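April, kurz nach sechs

Schlecht geschlafen, deshalb früh ins Institut. Der Flur war noch dunkel, nur bei Nahom brannte Licht. Er sitzt seit gestern an der Auswertung der Reaktionszeiten und hatte die zweite Kanne Tee schon halb leer.

Stand der Dinge: Wir haben jetzt 131 Teilnehmer mit vollständigen Daten zur Gedächtnisaufgabe. Geplant waren mehr, aber Yaneth meint, dass wir damit arbeiten können. Jeder hat am Abend eine Liste mit 100 Wortpaaren gelernt und am nächsten Morgen wiedergegeben, was noch da war. Die eine Hälfte hat dazwischen bei uns im Schlaflabor gelegen, die andere ist wach geblieben und durfte lesen oder Karten spielen. Kein Telefon, kein Kaffee.

Der Unterschied zwischen den Gruppen ist kleiner, als ich gehofft hatte. Bei den neutralen Paaren sieht man etwas, bei den emotionalen kaum. In der Literatur steht es meistens umgekehrt. Ich habe den Vormittag damit verbracht, nach einem Fehler in der Zuordnung der Listen zu suchen, und keinen gefunden. Bereket hat unabhängig von mir nachgerechnet und kommt auf dieselben Werte. Also bleibt es vorerst dabei.

Mittags Besprechung mit Sanne Van den Broek. Sie möchte, dass wir die Schlafstadien noch einmal von Hand durchgehen. Die automatische Einteilung trennt Leichtschlaf und Traumschlaf an einigen Stellen nicht sauber, vor allem gegen Morgen. Für die erste Teilgruppe sind das 1.308 Abschnitte. Zinash und ich teilen sie uns, jeder bekommt die Hälfte, und einen Teil bewerten wir beide, um zu sehen, wie oft wir uns einig sind. Sanne will bis Ende des Monats eine Zahl dazu.

Ich habe danach gleich angefangen. Nach zwei Stunden brennen die Augen und jede Kurve sieht aus wie die vorige. Man muss Pausen machen, sonst rutscht man in eine Gewohnheit und vergibt immer dieselbe Stufe.

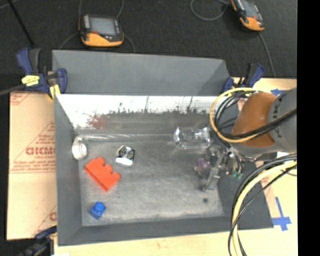

Gegen vier kam Zinash mit ihrem ersten Stapel. Bei den Spindeln sind wir uns meistens einig, bei den Übergängen nicht. Sie setzt den Beginn des Tiefschlafs früher an als ich. Wir haben uns das Handbuch geholt und drei strittige Stellen nachgelesen. In einem Fall hatte sie recht, in einem ich, der dritte bleibt offen. Den soll Sanne entscheiden.

Der Antrag auf Verlängerung liegt immer noch auf meinem Tisch. Es fehlt der Abschnitt zur Datenspeicherung. Yaneth hat mir ihre alte Fassung geschickt, die kann ich zum größten Teil übernehmen.

Um sieben nach Hause, Regen. Brot und Suppe gegessen, noch ein wenig gelesen. Morgen zuerst die Abschnitte der Wachgruppe sortieren, dann Bereket wegen der fehlenden Fragebögen anrufen.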